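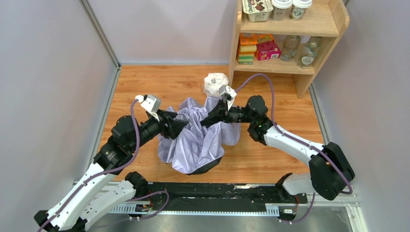 Routine care of the Goddale two-arm cell begins with the mounting rail. Wipe it with a dry cloth at the end of each shift – dust and scuff marks collect on the top surface, and the small wire bundle near the left end should be cleaned around by hand. Leave enough slack in the purple camera cables to form a loop above the wrist, as on the left arm. A tight cable will pull at the mount when the gripper reaches for a bag or other soft item.

Check the rail bolts every 10 days and the gripper fingers every four. Replace worn fingers in pairs. Record all work on Form 203 and return it to Canan Bilgin by the end of the month.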